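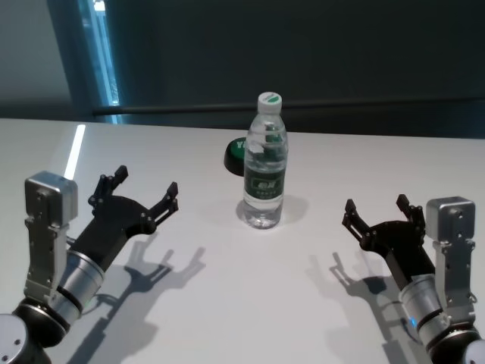

The city of Clarkerport fired Barrett Oyelaran in June for giving a reporter 20 pages of water billing records. I think the firing was wrong. I also think he broke a rule he had agreed to follow, and I don't see why I should have to pick one of those opinions and drop the other.

The records showed that 1,674 households had been charged a late fee on bills mailed after the due date. Oyelaran worked in the billing office. He told his supervisor in writing, then told her boss, and for five months he got back two short emails saying the matter was under review. Then he went to the paper.

City Manager Margit Bråten says the records contained private account information, and she is right. Names and addresses were on every page. The reporter blacked them out before anything was published, but Oyelaran had no way to be sure that would happen. If my own bill had been in that stack, I would have been annoyed — and then I would have wanted my late fee back.

What bothers me is the order in which the city did things. It hired an outside lawyer to find the source of the leak within a week. The refunds took until fall, and as of Friday some people on the Cirncombe side of town were still waiting. A government that can move that fast on one problem could have moved faster on the other.

Council member Fredy Huaranga has proposed an ordinance that would let employees take a complaint to the city auditor if their department sits on it for 30 days. Hatsue Miyazaki voted against it in the first round. She said it would bury the auditor in personal grudges. Some of that will happen. The auditor's office can throw out a bad complaint in an afternoon, and residents can't get a bad fee thrown out at all if they don't know it exists.

I would add one thing to the Huaranga draft. It protects people who go to the auditor and says nothing about people who went to the press before there was any other door. Oyelaran should be allowed to apply for his old job. A written reprimand for the unredacted pages would be fair, and I'd expect him to accept it.

The second vote is next month.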